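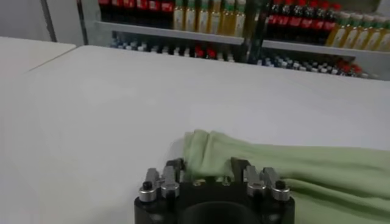 Die **Sititz-Regeln** (in der vollen Fassung: *Sititz-Regeln für den Umgang mit weichem Greifgut an offenen Tischen*, im Alltag meist nur »die Sititz« genannt) sind eine Sammlung von Arbeitsregeln für Roboter, die Tücher, Lappen, Schürzen und ähnliche Stoffteile von einer Tischfläche aufnehmen, falten, ablegen oder zur Seite räumen sollen. Sie gelten für feste Arbeitsplätze mit zweifingrigen und mehrteiligen Greifern und haben sich vor allem dort eingebürgert, wo der Tisch in einem Raum steht, in dem noch allerlei anderes untergebracht ist, also in Verkaufsräumen, Lehrküchen, Lagerecken und nachgestellten Ladenumgebungen.

Rechtlich sind die Sititz-Regeln eine freiwillige Übereinkunft. Sie ersetzen weder die Risikobeurteilung, die der Betreiber einer Anlage ohnehin vornehmen muss, noch die einschlägigen Sicherheitsnormen für Industrieroboter, und sie weisen gleich im ersten Absatz recht deutlich darauf hin. Wer sie anwendet, erklärt das formlos in der Anlagenmappe und nennt die Ausgabe, nach der gearbeitet wird.

## Name und Entstehung

Der Name geht auf die Werkstatt Sititz zurück, in deren Hausordnung sich die ältesten Sätze der Sammlung finden, darunter der bis heute gern zitierte: »Vor dem ersten Griff wird der Tisch angeschaut, und zwar der ganze.« Es handelte sich zunächst um ein einziges Blatt, das an der Schaltschranktür hing und mit den Jahren so viele handschriftliche Ergänzungen bekam, dass man es schließlich abtippte.

Die heutige Form verdankt die Sammlung im Wesentlichen der Ingenieurin Forough Soltani, die die Werkstattnotizen mit den Gepflogenheiten des Textilprüfers Tehrani und des Anlagenbauers Ridisano zusammenführte. Das war mühsamer, als man meinen möchte. Die drei Häuser benutzten zum Teil dieselben Wörter für ganz verschiedene Dinge: Unter einer »Falte« verstand man bei Tehrani eine absichtlich gelegte Kante, bei Ridisano dagegen jede Erhebung im Stoff, die ein Greifer fassen kann. Man einigte sich nach längerem Hin und Her auf das Wort *Wulst* für alles Zufällige und ließ der Falte ihre Absicht. Die erste gemeinsame Ausgabe trägt das Datum 8.6.21 und umfasst 312 durchnummerierte Sätze, von denen etliche freilich nur Begriffe erklären oder auf andere Sätze verweisen.

## Aufbau

Die Sammlung gliedert sich in 4 Teile, die intern als *Hefte* bezeichnet werden, auch wenn sie längst in einer gemeinsamen Datei stehen:

1. **Heft Tisch** – Arbeitsfläche, Nachbarflächen, Hintergrund
2. **Heft Stoff** – Ausgangslage, Beschaffenheit und Pflege des Greifguts
3. **Heft Finger** – Greifer, Backen, Schrauben und Sichtprüfung
4. **Heft Buch** – Aufzeichnung, Abbruch, Übergabe an die nächste Schicht

Jeder Satz gehört einer von drei Verbindlichkeitsstufen an. *Muss*-Sätze dulden keine Ausnahme, *Soll*-Sätze dürfen mit einem schriftlichen Vermerk übergangen werden, und *Kann*-Sätze sind im Grunde gute Ratschläge von Leuten, die schon viele Tücher haben fallen sehen.

## Heft Tisch

Das erste Heft behandelt die Fläche, auf der gearbeitet wird. Empfohlen wird eine helle, matte Oberfläche ohne Muster, auf der sich auch blasse Stoffe noch abheben. Gerade bei zarten Farben, etwa einem hellen Salbeigrün auf weißem Grund, ist der Kontrast schwach, und das Heft rät in solchen Fällen, das Licht so zu setzen, dass die Wülste einen weichen Schatten werfen. Von grellem Gegenlicht wird abgeraten, ebenso von glänzenden Tischdecken und Schutzfolien.

Rund um das Stoffteil soll ein freier Streifen von 200 mm bleiben, gemessen vom äußersten Zipfel in der Ausgangslage. Hängt der Stoff über die Tischkante, zählt der Streifen nur auf den übrigen Seiten, und der Überhang wird im Protokoll vermerkt. Diese Bestimmung gehört zu den meistdiskutierten der ganzen Sammlung, und an kleinen Arbeitsplätzen ist sie nur mit gutem Willen einzuhalten.

Ausführlich geht das Heft auf **angrenzende Flächen** ein. Stoßen zwei Tische aneinander oder stehen sie schräg zueinander, so gilt die Naht zwischen ihnen als Grenze des Arbeitsraums, sofern nichts anderes festgelegt ist. Ein Tuch, das über die Naht gezogen wird, kann sich dort verfangen, und wer einmal versucht hat, ein Spültuch mit zwei Metallbacken aus einer Tischfuge zu befreien, wird die Regel ohne Murren befolgen.

Der **Hintergrund** bekommt einen eigenen Abschnitt. Regale hinter dem Tisch sind erlaubt, auch gefüllte. Getränkeflaschen, Öle und andere Flüssigkeiten müssen jedoch außerhalb der Reichweite des Arms einschließlich eines herabhängenden Tuchs stehen. Der zweite Halbsatz wird erfahrungsgemäß leicht übersehen: Ein gehaltenes Tuch verlängert den Arm um seine ganze Länge und schwingt beim Abbremsen nach. Die Sammlung empfiehlt deshalb, bei der Einrichtung das längste vorgesehene Stoffteil an einer Ecke zu greifen und den Rand des Arbeitsraums damit langsam abzufahren. Kräftig gefärbte Etiketten und sich wiederholende Flaschenreihen können außerdem die Bildauswertung beschäftigen. Man soll sie bei der Einrichtung mit im Bild haben und nicht erst am Tag der Abnahme einräumen.

## Heft Stoff

Das zweite Heft ist das umfangreichste und wohl auch das liebevollste. Es unterscheidet fünf Ausgangslagen, die jeweils mit einem Kurzwort benannt werden:

| Kurzwort | Beschreibung |
|---|---|
| glatt | ausgebreitet, ohne greifbare Erhebung |
| gewellt | flach, mit länglichen Knittern |
| gerafft | mit mindestens einem deutlichen Wulst |
| geknüllt | ohne erkennbare Ober- oder Unterseite |
| gelegt | absichtlich gefaltet |

Mischformen sind der Regelfall. Ein Tuch kann auf der einen Seite zu einem dicken, runden Wulst zusammengeschoben sein und auf der anderen beinahe flach auslaufen. In solchen Fällen wird die Lage an der vorgesehenen Griffstelle notiert und die übrige Lage in Klammern dahintergesetzt, also zum Beispiel »gerafft (gewellt)«.

Für das Greifen selbst gilt der Grundsatz *Wulst vor Kante*. Wo ein Wulst vorhanden ist, wird er zuerst angefahren, weil die Backen dort Stoff fassen können, ohne auf die Tischplatte zu drücken. Glatte Stücke werden an einer Ecke oder an der Tischkante aufgenommen. Das Anschieben des Stoffs, mit dem man sich einen Wulst erst herstellt, ist zulässig, muss aber langsam und mit geschlossenen Fingern geschehen. Zur Frage, wie langsam, schweigt die Sammlung und überlässt sie der jeweiligen Anlage.

Vor Beginn einer Reihe werden die Stoffteile auf lose Fäden, Löcher und Feuchtigkeit geprüft. Neue Tücher sollen vor der ersten Verwendung gewaschen sein, denn die Appretur macht sie steifer, als sie es im späteren Gebrauch sein werden. Aus dem Hause Tehrani stammt der Kann-Satz, jedes Tuch mit einem kleinen Wäschezeichen zu versehen und seine Einsätze mitzuzählen. Ein dort geführtes Baumwolltuch brachte es nach den Aufzeichnungen auf 565 Griffe, bevor der Saum nachgab, und wird im Anhang mit einer gewissen Rührung erwähnt.

## Heft Finger

Im dritten Heft geht es um den Greifer. Die Sititz-Regeln schreiben keine Bauart vor, bevorzugen aber Backen, die paarweise angeordnet und einzeln abnehmbar sind. Metallbacken müssen an allen stoffberührenden Kanten gratfrei sein. Gestufte oder gezahnte Profile sind gestattet, wenn die Vertiefungen so geformt sind, dass sich kein Faden darin festsetzt. Geprüft wird das auf die denkbar einfachste Weise: Man zieht einen alten Feinstrumpf über die Backen und sieht nach, ob er heil bleibt.

Besondere Aufmerksamkeit verdienen **vorstehende Teile**, also Schraubenköpfe, Knöpfe und Kappen. Sie sollen rund sein und müssen fest sitzen. Liegt Stoff neben oder vor einem solchen Teil, wird der Finger zunächst senkrecht angehoben und erst dann seitlich bewegt, damit sich das Gewebe nicht einhängt. Bei Clulell, wo man die Regeln für einen Tischaufbau mit Küchentüchern übernommen hat, nennt man diese Bewegung den »Storchenschritt«, und das Wort ist inzwischen auch in die Erläuterungen gewandert.

Die tägliche Sichtprüfung umfasst die folgenden Punkte:

- Sitz der Backen und der sichtbaren Verschraubungen
- Fussel und Fadenreste zwischen Finger und Gehäuse
- Sauberkeit der Kameraoptik, falls eine am Handgelenk montiert ist
- Beide Fingerseiten im Kamerabild, sofern die Aufgabe dies verlangt

Fussel werden mit einem trockenen Pinsel entfernt. Druckluft ist ein Streitpunkt geblieben. Ridisano wollte sie zulassen, die Werkstatt Sititz verwies auf die Lager, in die der Flaum dann hineingeblasen wird, und so steht heute ein Soll-Satz dagegen.

## Heft Buch

Das vierte Heft regelt, was aufgeschrieben wird. Zu jeder Reihe gehören Ausgangslage, Griffstelle, Stoffteil, Ausgabe der Regeln und der Name der anwesenden Person. Fehlgriffe werden genauso eingetragen wie gelungene Griffe. Als Fehlgriff zählt jeder Versuch, bei dem sich die Backen ohne Stoff schließen, ebenso das Aufnehmen zweier Lagen, wenn nur eine verlangt war.

Ein **Abbruch** ist jederzeit und ohne Begründung erlaubt. Nach einem Abbruch wird das Tuch erst von Hand aus dem Greifer genommen, wenn der Arm steht und gegen Wiederanlauf gesichert ist. Von diesem Muss-Satz gibt es auch dann keine Ausnahme, wenn nur ein Zipfelchen hängt.

## Verbreitung und Kritik

Die Regeln wurden von mehreren kleineren Betrieben übernommen, oft auszugsweise. Das Heft Stoff ist auch in Werkstätten im Umlauf, die mit den übrigen Teilen wenig anfangen können. Bemängelt werden vor allem die Länge und der stellenweise plaudernde Ton. Ridisano gab deshalb im Mai des folgenden Jahres eine gekürzte Lesefassung heraus, in der die Erläuterungen fehlen, die Tabelle der Ausgangslagen aber vollständig erhalten ist.

Sachlich schwerer wiegt der Einwand, dass die Sammlung nasse Stoffe fast ganz ausspart. Soltani hat dazu einen Entwurf vorgelegt, der das Abtropfen über dem Tisch und das höhere Gewicht beim Schwenken behandelt. Er liegt den beteiligten Häusern zur Durchsicht vor.

## Siehe auch

- Greifer (Robotik)
- Handhabung biegeschlaffer Teile
- Risikobeurteilung
- Wäschezeichen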